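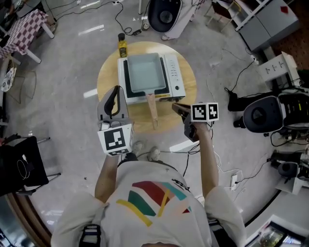

Skemarwood Community Help | Home Cooking and Small Appliances Team

Home Browse topics Unanswered Members Log in

Rectangular omelet pan on a portable induction cooktop: uneven browning at the ends

Posted by Vinh Khúc, 2019-05-21

I have a light-blue tamagoyaki pan, rectangular, with a long wooden handle. I use it on a white portable induction cooktop that sits on a round table. The cooktop has a knob and a row of small buttons. The oil is ordinary yellow cooking oil from a bottle kept behind the unit.

The problem is the heat pattern. The egg in the middle of the pan sets and browns well before the two short ends do. By the time the ends are firm enough to roll, the center is overdone and the layers stop sticking to each other. I have tried a lower setting and a longer preheat. The lower setting delays the browning but the ends still lag.

The pan is sold as induction compatible and the cooktop detects it every time. A magnet holds on the base across its full length. Two things I would like to know:

Is the pan the wrong shape for this type of cooktop, or is my method wrong?

Does it matter which way the pan points? I keep it centered with the handle toward me, past the front edge.

Posted by Haruna Uchida

The coil under the surface is round. It heats the part of the base directly over it, and the rest of the pan is heated by conduction through the metal. With a rectangular pan the ends are usually past the edge of the coil, so they run cooler. Turning the pan does not change this much if it stays centered. Keep the handle toward you. A long handle pointing sideways over a round table is easy to catch with a sleeve.

What you can change is the preheat and the first layer:

Set the cooktop to a low level and leave the empty pan for 60 seconds. A high setting heats the center faster than the metal can carry heat outward.

Wipe oil over the whole base and up the sides with a folded paper towel. Pooled oil in the middle makes the difference worse.

Move the pan forward 2 cm for a few seconds, then back the same distance. On some units this is enough to warm the ends. Do not lift it clear of the surface, as most cooktops pause when they lose the pan.

Pour a thin layer and tilt so that the egg reaches the ends first.

Start rolling while the top is still slightly liquid. If you wait for the ends to look dry, the center has gone too far and the next layer will not bond.

Check also that the base is flat. Put a steel ruler across it when it is cold. A base that bows upward in the middle will heat differently from one that bows down, and thin pans do bow after being overheated empty.

Posted by Đức Hầu

Had the same trouble with mine. Bought a gas burner. Fixed.

Posted by Lâm Hoàng

Agree with Haruna on the low preheat. One addition: many portable units hold a low setting by switching the power on and off. On my Enex the off period is long enough that a thin pan cools between pulses. One step up, with the pan moved slightly during the pour, gave me more even color. I also strain the egg, which helps with the texture but has no effect on the browning. My first 19 rolls were poor, so allow for some practice before replacing anything.

Reply from Vinh Khúc

Ruler test done, the base is flat. I will try the shorter preheat on low and one step up for the pour.

This site uses cookies to keep you logged in and to count page visits. Accept Settings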